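Startseite
Wohnen
Galerie
Kontakt

Galerie: Der Esstisch und was darauf gehört

Stand: 20. Mai 2022
Text und Auswahl: Cauã Miranda

Im Juli beziehen wir mit der Pension Andrade die neuen Räume, und bis dahin soll feststehen, wie bei uns gedeckt wird. Auf dieser Seite geht es um den hellen Holztisch, um Set, Teller, Besteck und Gläser. Wer die Zimmer und den Garten sucht, findet sie in den anderen Galerien.

Der Tisch gehört zur Reihe Aline und kommt aus der Schreinerei Prisiseck. Wir haben lange zwischen einem dunklen und einem hellen Modell geschwankt. Am Ende gab der Raum den Ausschlag: Die Fenster gehen nach Norden, und die dunkle Platte wirkte dort am Nachmittag schwer.

Gedeckt für eine Person

Ein Platz besteht bei uns aus einem Set, einem Teller, Messer und Gabel. Das Set ist in Grau und Weiß gestreift, der Teller schlicht weiß und rund. Muster auf dem Geschirr wollten wir keines, das Set bringt schon genug Linien mit. Drei klare, niedrige Gläser stehen neben dem Set in einer Reihe.
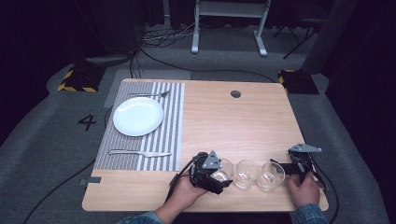

Beim Besteck haben wir zwei Anordnungen ausprobiert. Klassisch liegt die Gabel links und das Messer rechts. Liegen beide quer, oberhalb und unterhalb des Tellers, bleibt seitlich mehr Platz. Für das Frühstück nehmen wir die quere Variante, abends die klassische.

Die Sets stammen von Vandance. Bestellt haben wir 70 Stück, das reicht für den Frühstücksraum und für die Wäsche zwischendurch. Sie werden feucht abgewischt und flach gelagert. Gerollt bekommen sie eine Wölbung, die sich nur langsam wieder legt.

Wassergläser stehen bei uns immer auf der blanken Platte. Auf dem Gewebe kippen schmale Gläser leicht, deshalb sind wir bei kurzen, breiten Bechern mit dickem Boden geblieben. Untersetzer gibt es auf Wunsch, an der Theke liegt ein Stapel.

In der Platte ist eine kleine runde Öffnung für Kabel. Am Frühstückstisch braucht man sie kaum. Außerhalb der Essenszeiten arbeiten aber manche Gäste im Frühstücksraum, und dann führt das Netzteil dort hindurch und hängt nicht über die Kante. Wer in Zimmer 18 wohnt, hat im Zimmer noch einen eigenen Schreibtisch.

Die Maserung

Auf die Oberfläche werden wir am häufigsten angesprochen. Der Grundton ist hell, zwischen Creme und Blond, und die Linien laufen in flachen Wellen über die Platte. An manchen Stellen liegen sie weit auseinander, an anderen rücken sie zu engen Streifen zusammen. Je nach Stelle geht der Ton leicht ins Rosa.

Auf einer so hellen Fläche fällt jeder Krümel und jede Faser auf. Wir wischen nach jedem Gast mit einem weichen, leicht feuchten Tuch in Richtung der Maserung und trocknen nach. Scheuermilch ist tabu, Mikrofaser verwenden wir auf dem Holz ebenfalls nicht.

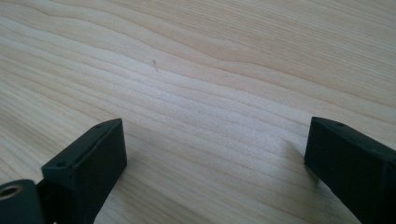

Bestellung und Preise

Für Stammgäste, die nach den Stücken gefragt haben, hier die Angaben aus unseren Unterlagen:

Tisch Aline, hell: Bestellnummer 3672, Lieferzeit auf Anfrage bei Prisiseck
Set gestreift, grau und weiß: über Vandance, nur im Zehnerpack
Teller weiß, rund: Restposten, derzeit nicht nachzubestellen
Becherglas, klar: fast 300 Stück noch bei uns im Lager, Abgabe an Gäste möglich

Die Gläser geben wir zum Einkaufspreis ab, bitte vor der Abreise an der Rezeption Bescheid sagen. Versenden können wir sie nicht.

Weitere Galerien: Zimmer, Frühstück, Garten, Umbau

Zurück zur Übersicht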